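The stop button worked, and that's my complaint

11 July 2023

I've put off writing this one because every time I start, it turns into a rant about finger pads, and I know most of you don't come here for finger pads. But Radwa Kabbaj asked me (nicely, then less nicely) to get it down while I was still cross, so here goes.

For anyone who hasn't followed along, I work on the Tautahi project, which is our attempt at getting a robot arm to fold laundry. Shirts mostly, a few towels. People hold the gripper in their hands and do the folding themselves, over and over, and the arm learns from the recordings. The hand-held version and the one on the arm use the same fingers, and you'd think that would be a comfort.

What happened was small. The arm was on a long unattended run at the Brostemine site, 727 folds in, and one finger started closing late. Only a bit late. It pinched a sleeve, didn't quite have it, and the controller did what we'd told it to do with a weak grip, so it squeezed harder. Then harder again. The fabric slid, the finger shot inward, and Yen-ting Yuen, who had leaned in to pull a shirt clear, got the side of her hand caught between the tips. She hit the stop. The arm stopped. She had a bruise and a nasty scrape, and she was back at her desk after a cup of tea, telling everyone to quit fussing.

And then came the report, and the report said the safety system performed as designed.

Well, yes! I suppose it did! I read that sentence three or four times and got grumpier on each pass. The arm stopped when somebody already trapped in it managed to reach a button with her other hand. If that's the design then I'd like a word with the design (some of which is mine, so I've had that word, mostly in the shower).

My view, for what it's worth, is that we'd all spent so long on the stop that we had no energy left for the squeeze. We test the stop button every morning. There's a sheet for it and we sign the sheet. There was no sheet for "is the left finger closing when the right finger closes", even though that fault had been creeping up on us for weeks. Sixten Eklund went back through the logs afterwards and found the lag getting longer all the way along, plain as anything. It was sitting in a column we recorded and never plotted. I could have plotted it. I had the file open most days, for something else.

The cause, when we got to it, was a screw. One small screw at the base of the finger had backed out far enough to let the joint rock. Vultton, who make our fingers, say to check them every 400 cycles, and we had read that and thought it sounded cautious. We'd been doing the hand-held ones that way, more or less, as whoever's holding the thing can feel a wobble straight away and grumbles until it's fixed. The arm doesn't grumble. It just gets handed a rule that says weak grip means more force, and off it goes.

That rule bothers me more than the screw does. Screws come loose, it's practically their hobby. But the rule took a mechanical fault and read it as a slippery shirt, and it would have gone on reading it that way all night. Shu-fen Tu has argued since the beginning that a missed grip should mean open up, back off and try again, and after 2 misses it should give up and wait for a person. We always said no, it would make the runs too slow. I said no. I said it in a meeting, with a slide.

How slow, then? We tried it her way last week for 50 folds and it was slower, and a bit dull to watch, and I really couldn't tell you who was supposed to be in such a hurry for a folded T-shirt.

There's a bigger gripe in here about the word "soft". We call it a soft task. Soft goods, light loads, a small arm. Visitors lean right over the table and so do we, and you would never do that with a welding robot. Pui-shan Cheng came to us from Itex, where the machines were big and loud and behind a fence, and on her first day she asked where the line on the floor was. We laughed a bit. There was no line on the floor. I'm not proud of the laughing.

When you fold with the gripper yourself you're close in, too. The shirt's in a heap, you come at it with both fingers, you're hunting for an edge, and the tips are right over the cloth before you've decided where to pinch. It feels completely harmless, and that feeling is what we carried across to the arm without checking.

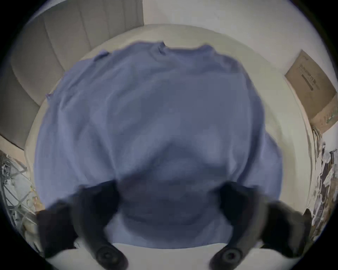 What I'd change, if anybody's asking

Plot the finger lag and put it up where people walk past it. Check the screws when the maker says to, on the arm first and the hand-held ones after. Cap the squeeze, properly, in the hardware, at a level I'd be happy to stick my own hand in (and then make me do it, I've offered). Let the arm give up. And tape a line on the floor, which Pui-shan has now done herself, in yellow, without waiting for the rest of us.

I'd also like "performed as designed" struck out of the report. Radwa says the wording is up for review in September. Yen-ting says she doesn't mind either way and could I please stop bringing it up at lunch.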